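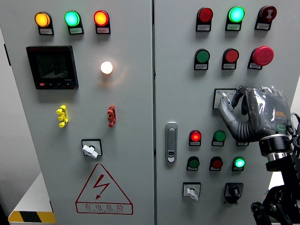

TRANDCOMBE VILLAGE HALL AND RECREATION GROUND TRUST

Minutes of the Ordinary Meeting of the Trustees held in the Small Hall on 30 June 2007

Present: Mrs V. Jitaru (in the chair), Mr K. Cuypers (Clerk), six further trustees as entered in the attendance book, and two members of the public.

1. Apologies

Apologies were received from the representative of the Bowls Section and from the District Councillor. These were accepted.

2. Declarations of interest

Veronica Jitaru declared an interest in item 6 as a plot holder on the Gisler Field allotments. She remained in the room for that item but did not vote.

3. Minutes of the previous meeting

The minutes had been circulated. Under item 8, "hedge to the north" was amended to read "hedge to the east". Subject to that correction they were approved and signed.

4. Matters arising

(a) Car park surface. The Clerk reported that the potholes nearest the gate had been filled. The area by the recycling bins had not been done, as vehicles were parked there when the contractor came. The contractor had agreed to return without further charge.

(b) Lost keys. One set remained outstanding from the spring jumble sale. It was agreed that the locks would not be changed at present.

(c) Piano. The tuner had advised that the instrument was not worth further work. A hirer had asked that it be kept. Deferred to the next meeting.

5. Hall lettings

The Clerk tabled the lettings summary. The Main Hall had been well used in the evenings but mornings remained poor, particularly since the playgroup moved to the school. Members discussed whether a reduced morning rate should be offered. Concern was expressed that regular evening hirers might ask for the same terms.

RESOLVED: that a reduced morning rate for the Main Hall be introduced from August, for new bookings only, and reviewed after 2 terms.

The dance class had again overrun its booking, and the whist drive had been kept waiting in the corridor. The Clerk was asked to write to the organiser -- in friendly terms, as this was a first letter.

6. Gisler Field allotments

The waiting list stood at 16 names. Three plots were reported as uncultivated. Notices had been sent to the tenants, one of whom had replied explaining a long illness and asking for more time. This was granted until the end of the season. The remaining two plots would be offered to the list if no reply was received.

A trustee raised the matter of bonfires. Several residents of Pradavton Lane had complained of smoke on washing days. Members felt that a complete ban would be unwelcome. It was agreed to remind tenants that fires may be lit only after dusk, and to place a copy of the rule on the gate.

The proposal to allow hens was discussed at some length. A vote was taken and the proposal was lost. 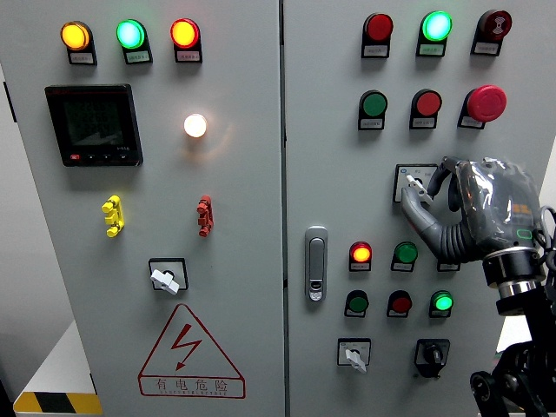
Indicator lights and power meter, electrical control cabinet.

7. Summer Fair

Mr Cuypers presented the draft plan. The fair would follow last year's layout, with the tea tent moved closer to the pavilion so that water need not be carried across the field. The silver band had confirmed. The dog show would be held before the tug-of-war and not after it.

The Junico Players had offered a short open-air performance. Members welcomed this but asked for sight of the script. It was noted that 80 chairs could be lent by the Methodist church provided that they were returned the same evening.

RESOLVED: that the plan be adopted, and that entrance charges remain unchanged.

8. Finance

The accounts for the quarter were received. The transfer of £3000 to the roof reserve had been made as agreed. Members asked that the insurance premium be shown on a separate line in future; at present it is included with rates and water, and cannot be compared from year to year.

Payments as listed were approved. One invoice for grass cutting was held back pending an explanation of the dates charged.

9. Correspondence

(a) From a resident, asking for a bench in memory of her late husband. Agreed in principle, the position to be settled with the family on site.

(b) From the Trandcombe History Group, asking to store four boxes of photographs in the upstairs cupboard. Agreed, on the understanding that the Trust accepts no liability for damp.

(c) From the cricket club, regarding the sightscreen. Noted.

10. Public question time

A member of the public asked why the footpath beside the tennis court had not been cut. The Chairman replied that the path was the responsibility of the county, and that the Clerk would report it again.

11. Date of next meeting

To be arranged by the Clerk, avoiding the week of the fair.

There being no further business, the Chairman closed the meeting.

Signed .................... Chairman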